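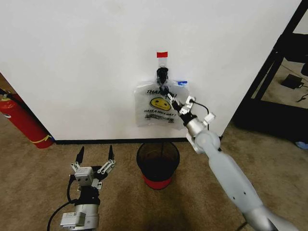 4. Wall hook for carrier bags

This section covers mounting the small adhesive hook supplied with the Talby utility set and hanging a light plastic carrier bag on it. Shelf brackets are covered in section 5. Read 4.1 before removing any backing film.

4.1 Before you start

The hook is intended for smooth, painted interior walls. It does not hold on wallpaper, bare brick, textured plaster or any surface painted within the last 23 days.

You will need:
Talby hook, black, with adhesive pad
Colored marking tape
Clear tape
Soft cloth and rubbing alcohol
Pencil and tape measure

CAUTION: The hook is rated for light bags only. Do not hang glass, canned goods, tools or liquids from it.

4.2 Marking the position

1. Choose a section of plain wall with free space on both sides. A full bag spreads sideways more than it spreads forward.

2. Measure the bag from the top of the handles to the base. A standard carrier bag of the "THANK YOU" type measures 637 mm with the handles pulled straight. Add 3 cm for sag.

3. Transfer this height to the wall, starting from the floor or from the work surface below, and make a light pencil mark.

4. Place a strip of red tape above the mark. The strip shows the hook position from across the room and stays in place after mounting.

5. If several hooks are to be mounted on one wall, use a different tape color for a bag's outer corner. Blue is used for this in the Huswood layout sheets. A small patch is enough.

NOTE: Press marking tape down with a fingertip only. Tape rubbed down hard can lift paint when it is removed.

4.3 Mounting the hook

1. Wipe the wall below the red strip with rubbing alcohol and let it dry completely.

2. Peel the film from one side of the adhesive pad and press the pad onto the back of the hook.

3. Peel the second film. Hold the hook with the open side up and press it to the wall for 23 seconds.

4. Run a short piece of clear tape from the red strip down toward the hook. The clear tape is a guide for alignment and carries no load.

5. Leave the hook unloaded overnight.

CAUTION: Do not reposition the hook after step 3. A pad that has been lifted once must be replaced (part 676).

4.4 Hanging the bag

1. Open the bag fully and shake it out so that the base drops. Creases in the sides can be left as they are.

2. Turn the printed side toward the room. On bags with a smiley face and the line "HAVE A NICE DAY!", the print should read upright when the handles are at the top.

3. Gather both handles together. Check that they are the same length and that neither is twisted around the other.

4. Lift the gathered handles above the tip of the hook, then lower them over it. Both handles must pass over the hook – a bag hung by one handle tips and tears at the seam.

5. Let go slowly. The bag should hang close to the wall with its base level.

NOTE: The upper part of the print is normally partly hidden in the folds below the handles. This does not indicate incorrect hanging.

4.5 Removing the bag

1. Support the base of the bag if it has anything in it.

2. Grip the handles close to the hook. Do not pull from the lower part of the bag, as this loads the adhesive pad outward.

3. Raise the handles until they clear the tip, then move them away from the wall.

4. Check the handles for thin or whitened plastic. Discard the bag if either is found.

4.6 Faults

Hook turns on the wall: The pad was applied to a damp or dusty surface. Remove the hook, clean the wall and fit a new pad.

Bag slides off: Only one handle is on the hook, or the handles are bunched at the tip. Repeat 4.4 from step 3.

Bag hangs at an angle: Contents have collected on one side. Take the bag down and redistribute them.

Red strip lifting at the ends: Replace the strip. The hook does not need to be removed for this.

4.7 Care

Check the pad in August and again when the heating season starts. Warm, humid air softens the adhesive and the hook may creep downward – compare its position with the lower end of the clear tape.

Wipe the hook with a dry cloth. Do not use solvent on or near the pad once it is mounted.

Section revised 29/11/2023. Text: Tudor Căpraru. Checked: Aivar Grīnberga, Flurkthorpe.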